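Die Umstellung der Warmwasserbereitung in unserem Haus in Zirkberg ist seit Januar abgeschlossen. Ich halte den Stand fest, solange die Messreihe noch frisch ist und die Zettel im Heizraum lesbar sind.

## Ausgangslage

Der alte Speicher fasste 400 Liter und wurde über einen innenliegenden Glattrohrwärmetauscher vom Gaskessel geladen. Die Zirkulationsleitung lief im Dauerbetrieb, die Pumpe hatte weder Zeitschaltuhr noch Thermostat. Der Vorbesitzer hatte den Sollwert auf 65 °C gestellt, vermutlich wegen der langen Leitung zum Bad im Obergeschoss.

Vor jeder Änderung habe ich zwei Wochen lang nur gemessen: Speicherfühler oben und unten, Anlegefühler an Zirkulationsvorlauf und -rücklauf, Wasserzähler im Kaltwasserzulauf. Die Anlegefühler sitzen mit Wärmeleitpaste auf dem blanken Rohr und sind überdämmt. Ohne Dämmung zeigten sie mehrere Kelvin zu wenig an, und die erste Messwoche war dadurch wertlos.

Das Ergebnis war eindeutig. Ein erheblicher Teil der Wärme ging in die Zirkulation, auch nachts, wenn kein Liter gezapft wurde. Die Leitung verläuft durch den unbeheizten Kellergang und war dort an den Bögen und an zwei T-Stücken nicht gedämmt.

## Dämmung zuerst

Die Rohrschalen kamen von einem Händler in Hundstead, 12 Stück zu je einem Meter, alukaschierte Mineralwolle. An den Bögen habe ich Gehrungen geschnitten und die Stöße mit Aluband verklebt. Die Armaturen bekamen zweiteilige Dämmschalen, die sich für die Wartung abnehmen lassen. Bei den Kugelhähnen passte die Schale erst, nachdem ich die Griffe gegen solche mit Verlängerung getauscht hatte.

Allein durch diesen Schritt sank die Temperaturspreizung zwischen Zirkulationsvorlauf und -rücklauf von 7 auf 4 Kelvin bei unverändertem Volumenstrom. Erst danach habe ich die Pumpe angefasst. Die umgekehrte Reihenfolge hätte die Messung unbrauchbar gemacht.

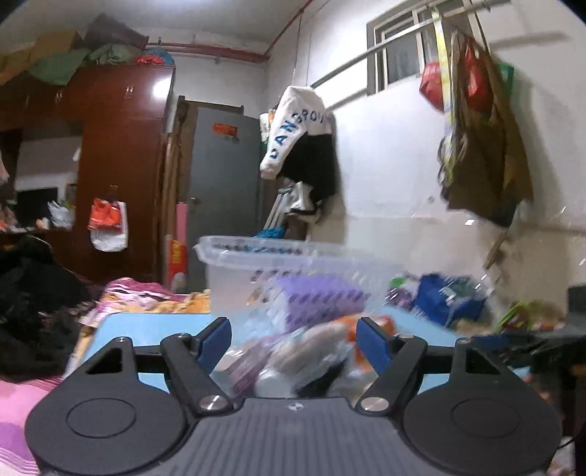
Warum lässt man die Zirkulationspumpe nicht einfach ganz abgeschaltet?

Das Wasser in der langen Leitung zum Obergeschoss kühlt sonst zwischen den Zapfungen vollständig aus, und man lässt bei jeder Entnahme den gesamten Rohrinhalt ungenutzt ablaufen. Dazu kommt die Hygiene: Eine Zirkulationsleitung, in der lauwarmes Wasser steht, ist ungünstiger als gar keine. Wer stilllegen will, muss die Leitung am Abzweig abtrennen.

Ich habe mich für einen Mittelweg entschieden. Die neue Pumpe läuft morgens und abends in festen Fenstern, dazwischen auf Anforderung über einen Taster im Bad. Der Taster hängt an einem Stromstoßrelais mit Nachlaufzeit. Nach drei Minuten liegt am entferntesten Hahn warmes Wasser an.

## Speicher und Sollwert

Der neue Speicher fasst 450 Liter. Das klingt nach einem Rückschritt, ergibt sich aber aus der Wärmepumpe. Sie arbeitet mit niedrigerer Vorlauftemperatur, und bei geringerer Speichertemperatur braucht man für dieselbe Menge Mischwasser mehr Volumen. Entscheidend war für mich die Fläche des Wärmetauschers. Ist sie zu klein, steigt die Vorlauftemperatur während der Ladung schneller als die Speichertemperatur, und die Wärmepumpe schaltet zu früh ab.

Angeboten hatten zwei Betriebe, Pasichnyk und ein Installateur aus Nanden. Das Angebot aus Nanden war günstiger, sah aber einen Speicher mit deutlich kleinerem Tauscher vor und enthielt keinen hydraulischen Abgleich. Genommen habe ich Pasichnyk. Die Montage dauerte zwei Tage, der Abgleich folgte am Dienstag darauf.

Der Sollwert liegt jetzt bei 52 °C, Hysterese 5 Kelvin. Einmal pro Woche hebt der Heizstab auf 60 °C an. Im Werkszustand startete die Nachladung schon bei 2 Kelvin Abweichung, was zu vielen kurzen Läufen führte. Der Parameter liegt in der Fachmannebene und steht nicht im Benutzerhandbuch.

## Messwerte

Der Stromzähler der Wärmepumpe weist für Warmwasser seit der Inbetriebnahme 863 kWh aus. Darin enthalten sind der Heizstab und die wöchentliche Anhebung, nicht aber die Zirkulationspumpe. Deren Aufnahme ist im Tastbetrieb so gering, dass mein Zwischenzähler sie kaum auflöst.

Einen sauberen Vergleich mit dem Gasverbrauch kann ich noch nicht liefern. Der alte Kessel hatte keinen Wärmemengenzähler, und die Aufteilung zwischen Heizung und Warmwasser müsste ich aus den Sommermonaten schätzen.

Offen sind noch zwei Punkte. Der untere Speicherfühler zeigt während der Ladung Sprünge von mehreren Kelvin; ich vermute schlechten Kontakt in der Tauchhülse. Außerdem fehlt die Dämmung am Sicherheitsventil, weil die vorhandene Schale die Ablaufleitung verdecken würde. Eine passende ist bestellt.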